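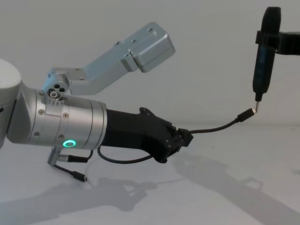
# Two arms, one planning scene: planner thinks the held cable doesn't exist

**Posted by gantry_left, 10 March 2023**

I have two arms facing each other over a table. The left one holds a small connector block with a thin cable coming out of it, and the cable ends in a USB-style plug that hangs free. The right one holds a screwdriver, pointing down. The job is to bring the bit near the plug without touching it, pause, then move on.

Both arms are planned through Grundero. The gripper, the bracket on the left arm and the screwdriver are all in the planning scene as attached objects. The cable isn't, and I don't know how to put it in. The block is modeled as a box and the planner keeps clear of that fine, but it will run the screwdriver straight through the space where the cable is.

What I've tried:

- Padding on the block. To cover the arc of the cable it has to be so large that the left arm starts every plan in collision.
- A straight cylinder from the block to the plug. The cable arcs up first, so the cylinder misses the top of it.
- Feeding the depth camera into the collision map. The cable is thin and mostly drops out of the point cloud.

The controller is the stock Weltisier driver running at 700 Hz. I don't think that's the problem but I'm listing it anyway. How do other people handle this?

---

**bae_user_south**

Don't model the cable as one shape. Use a chain of short capsules, all attached to the gripper link, and give each a radius bigger than the real cable to cover sway. I use 13 for a cable that bends a lot. Fewer is fine if yours keeps its shape.

To get the positions, park the arm in the grasp pose and touch off points along the cable with a pointer, or click them in two color images from different angles. Color works better than depth on thin black cable. Save the points in the gripper frame and load them when the grasp is confirmed.

Two things to watch:

1. Add the capsules to the allowed collision list for the gripper fingers and the block. If you skip this you get the same start-state error you had with padding.
2. The chain is only good for the orientation you measured in. If the wrist rolls, the cable hangs differently and the model is wrong. I put an orientation constraint on the wrist while the cable is held. Plans take longer, but they are valid.

For the close part, where the bit goes next to the plug, don't rely on the planner. Plan to a standoff pose, then do a slow Cartesian move with the plug position taken from the camera. Make the last capsule its own object so you can allow contact checks on the plug separately from the rest of the chain.

Also check your other cables. If the arm has leads hanging under it, those need shapes too. I lost a connector in August by modeling the one in the gripper and forgetting the one plugged into the forearm.

---

**torqued_off**

Just slow it down and keep a hand on the e-stop. We never bothered modeling cables.

---

**mrk_planning**

The capsule answer is what I would do, with one addition. Ullivetti has a plugin that takes the two end points and a cable length and gives you a sagging curve, already split into segments. It assumes a cable with no stiffness, so it will be wrong for one that arcs upward out of the connector - you would have to add a middle point by hand. For a soft cable it saves the measuring step.

On the driver: 700 Hz is fine. What does matter is whether both arms are stamped from the same clock. If they aren't, the scene has one arm slightly in the past, and at the clearance you want that can be enough to touch. Log both joint state topics while moving and compare the stamps before you spend more time on shapes.

---

**gantry_left**

Capsules loaded, and the start-state error is gone with the allowed collision entries. The planner now goes over the top of the arc. I had not added the leads under the left arm, so that is next. The clocks were off as well. I'll open a separate thread for that.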